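Speaker Notes
Reuse and Repair in Municipal Surplus Programs
Presented by Maricruz Meléndez, Office of Materials Recovery, City of Nalach
April 2021

Opening

Thank the host and the members of the regional council. Acknowledge Vinzenz Haslinger, who prepared the inventory figures used throughout this session.

State the purpose: to report on the first phase of the surplus electronics program and to request the council's guidance on the second. Questions will be taken at the end. Printed copies of the fee schedule are on the side table.

Background

Before the program began, city departments disposed of office equipment on their own schedules. Some departments sold it at auction, some stored it, and a few paid a hauler to remove it. There was no shared record of what the city owned or what condition it was in.

The Zodstead depot was opened to bring this work under one roof. Departments now submit a single form, and the depot assigns each item to one of three routes: reuse within the city, donation to a registered nonprofit, or dismantling for parts and materials.

Pause. Refer the council to the intake form in the packet.

First Phase Results

The depot received 172 items from participating departments. Of these, 120 were returned to use within city offices. The remainder went to donation or dismantling. Explain that the donation route was slower than planned, mainly on account of the paperwork required to transfer title.

Mention that 17 departments now take part. The parks and library departments have asked for regular pickup dates.

Data security must be addressed plainly. No storage device leaves the depot until it has been erased and the erasure logged. Where a drive cannot be erased, it is destroyed. The council received the written policy with its agenda.

Dismantling and Parts

Boards, cables, and power supplies are sorted before they are sent out. Working parts are kept for repairs. Parts with no further use are sold by weight under the Vlachou contract, which is due for renewal.
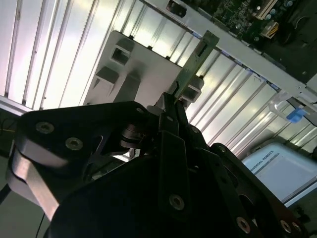
Note that the price paid for mixed scrap is much lower than the price for sorted material. Staff therefore recommend that sorting remain at the depot when the contract is rebid. The draft terms ask bidders to quote each grade separately and to state where the material will be processed.

Requests to the Council

First, approve the revised title transfer form. Second, authorize staff to seek bids for the parts contract. Both items appear in the packet with the city attorney's comments.

Allow time for discussion. Direct detailed questions on inventory to Mr. Haslinger.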